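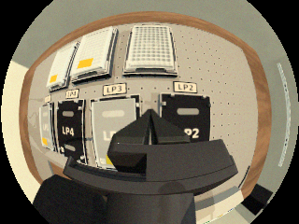

Keeping a small archive: notes for the Mutau talk, 21/09/2019

Slide 1. Who we are
Say hello, thank the hall. The Trerkow parish archive fills two rooms over the old grain store. The oldest item is a rent book from 1785. Most of the rest is letters, school registers and maps. Pass round the copy of the rent book now so it gets back to me before the break.

Slide 2. What damages paper
Damp first, then light, then people. Tell the story of the Kassa maps: 19 sheets rolled up in a shed behind a stove, and the outer ones stuck together. We got most of them flat again. It took all winter. Don't go into the blotting method unless asked, it eats up time.

Slide 3. Boxes and folders
Acid-free folders inside lidded boxes. Never fill a box so full that you have to pull at the papers. Take out rusty pins and paper clips, but keep a note of which pages were joined. Pencil only, on the folder, never on the document. Rubber bands go in the bin.

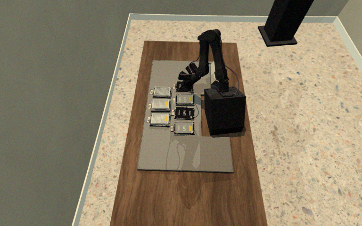

Slide 4. Making a list
Start with one line per box. People try to list every letter and give up by the third shelf. Box number, rough dates, where it came from, what sort of thing is in it. We did the whole Dondeo collection this way in eight afternoons, then went back for detail. Show the page from our list and read out two lines.

Slide 5. Letting people use it
Clean dry hands, no drinks on the table, one folder out at a time. Put a slip in the box where the folder was. Mention that school groups get copies for handling.

Slide 6. Questions
Likely ones: cost of boxes, whether to laminate (no, never), what to do with photographs stuck in albums. Leave those in the album and put plain tissue between the pages. Price list is in the blue folder. Remember to collect the rent book copy.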